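Community Help > Robotics and Automation > Simulation > Collecting demos

Print this page | E-mail this page

Wrist camera demos in simulation: how much variety before it stops helping?

Posted by Lindiwe Venter

Hello everyone! I've been teaching myself robot learning since August and I'm having more fun with it than with anything I've tried in years, so please forgive a long post.

My setup is all in simulation. One arm, two-finger gripper, a camera on the wrist looking out past the fingers. I drive it by hand with a game controller, and every run gets saved as one example: camera pictures, joint positions, gripper open or closed. Then I train a small policy on the lot and let it try by itself. The task is plain pick and place. Grab the thing I name, put it in the tray.

I have 58 runs so far. All of them use the same 3 objects (a mug, a block, a can), with the same light and the same gray table. On that exact table my policy is great! It goes straight over, closes, lifts, and I actually cheered out loud the first time. Then I dropped in an object it had never met and it went for the empty spot where the mug usually stands. It closed on nothing and carried the nothing very carefully to the tray.

So I know I need more variety, but I don't know what kind. Is it more objects? More positions? Different backgrounds? Should I throw away the 58 and start over? And do I need to be a perfect driver? Some of my runs have a wobble in them where I overshoot and come back, and I've been deleting the worst ones.

I'm running this on one home computer, and a run takes me a couple of minutes including the reset, so I'd like to spend the evenings on the right thing. Thanks so much to anyone who answers!

Posted by Ravindran Iyer

More data. Your policy memorized the table. Move the mug.

Also check your camera and joint logs have the same time stamps, I lost a whole dataset to that.

Posted by Senga McIver

Oh, this is a lovely stage to be at, and the "carried the nothing very carefully" part made my evening. Mine used to do that with a banana.

Please don't throw the 58 away! They're good examples of how to approach, close, lift and let go, and your next batch will sit nicely on top of them. I went through all of this on a project I call Himholm (it's only me and a desktop in the spare room, the name makes it sound grander than it is), so I'll give you what I did, in the order I wish I'd done it. Skip whatever you've already got.

Positions first

Ravindran is right about moving the mug. Before you add a single new object, randomize where your current ones start, and which way they face. Let the reset script do it. If you place them by hand you'll keep putting them where they're easy to grab, I certainly did, and you won't notice until you plot the start points and see one fat blob in the middle of the table.

Randomize the arm's starting pose a little too. I had left mine fixed for weeks, and the first long stretch of every run was the same motion over and over. The policy learned that motion beautifully and very little else.

I'd do 30 runs like this and then train again before touching anything else. You want to see what that one change bought you.

Then objects, and be a bit wild about it

This is the fun part! Go through whatever free models you can find and pick shapes that ask for different grips. Thin things, round things, things with a branch or a handle sticking out, things much bigger or smaller than your mug. I keep a folder and the reset pulls a few at random. You get some very silly combinations, and I like them, because the policy can't lean on "the mug is always beside the block."

Do check that every model has a sensible collision shape. Some downloads look perfect and then the fingers sink straight into them, or a hollow object acts as if it were solid. I load each one alone, close the gripper on it slowly, and look. Scale is the other trap. I've had a screw arrive the size of a loaf of bread.

Let things overlap in the view

With three tidy objects on a table, your camera nearly always gets a full, clean look at each one. Once you have clutter it doesn't, and the policy needs to have met that during training. I save plenty of runs where the target is partly hidden at the start, and I drive so that the camera gets a better look on the way in. The clock is one of my favorites for this. It's big, it has all those numerals on it, and with the stick across the dial a good part of the right half is hidden.
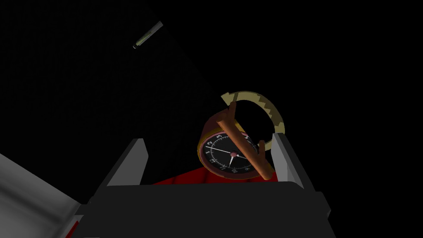
Backgrounds and light

Change the table color, change the light direction, and have some runs with a black background and some with a bright one. You can often do this afterward: if your simulator can replay saved joint positions, replay each good run with new colors and lights and save the pictures again. One evening of driving turns into a lot of examples that way. Just make sure the replayed run still ends with the object in the tray. Physics can drift on replay, and then you're teaching it to miss.

Keep your wobbles

You asked about being a perfect driver. No! Keep the runs where you overshoot and come back, as long as they finish properly. They're some of the best you have. A policy trained only on smooth runs has never seen itself a little off to one side, so when it ends up there (and it will) it has no idea what a person would do next. I now start some runs badly on purpose, with the gripper in an awkward spot, and then recover.

What I do delete: runs where I stopped to scratch my nose and the arm sat still in midair. Mine learned to pause. It would hover over the tray for ages, and I spent two evenings hunting a bug that was only me reaching for my tea. Trim the idle parts if you can, or drop the run.

Hold some objects back

Choose 2 objects now, put them in a separate folder, and never record a run with them. Test on those after each training round and write the result down next to the number of runs. When that number stops climbing with more objects, try more positions or more lights and see which one gets it moving again. That's the nearest I have to an answer to your title, and I'd love to hear where yours levels off.

Posted by Kobe Nijs

Agree with most of this, but I'd do the lights before the objects. Replays cost you no driving time, and my policy was far more upset by a new table color than by a new shape. Could be my camera, it's quite low resolution.

Small tip: name your files with the object and the date. Mine are called test, test_new and test_new_good, and I can't tell you what's in any of them.

Posted by Lindiwe Venter

Thank you all, this is wonderful! I plotted the start points and yes, one fat blob. The random reset is in and I've restored the wobbly runs from the trash folder. Time stamps look fine, Ravindran, thank you for the scare. I'm holding back a teapot and a toy giraffe, and I'll post the numbers in this thread once the next 30 are recorded.

Print this page | E-mail this page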